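Notes on the glaze inventory, 2023-01-31

The shelf count is finished. I own 30 dinner plates from four discontinued lines, bought secondhand over several years, and last week I started sorting them by glaze code.
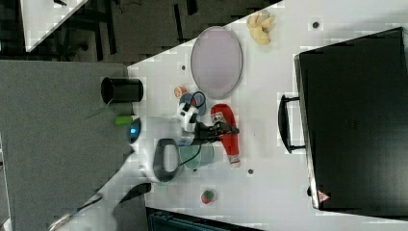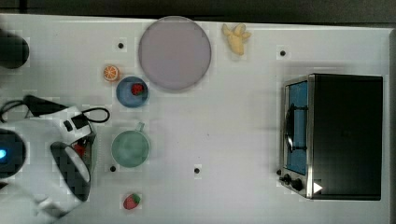
The Flekham catalog lists two colors that cause most of the sorting errors: 1092, a gray with a little red in it, and 1321, a gray with a little blue. Under a warm kitchen bulb I can't separate them. By a north window at midday the difference is plain. A white table helps as well, for the same reason: a pale lavender plate like the one in both pictures keeps its tint against white and would look gray on oak. The rim is a better place to compare than the center, as the glaze on these lines breaks darker there.

Pollau plates have no stamped code. I go by the foot ring, which is unglazed and ground flat on the early runs and beveled on the later ones. Akura marks are printed under the glaze and survive the dishwasher. Guerra marks are printed over it and do not, so a blank Guerra plate is usually just a well-used one.

Still open: 4 plates with a bluish cast that match neither code. I will check them again in March, when the window gets more light.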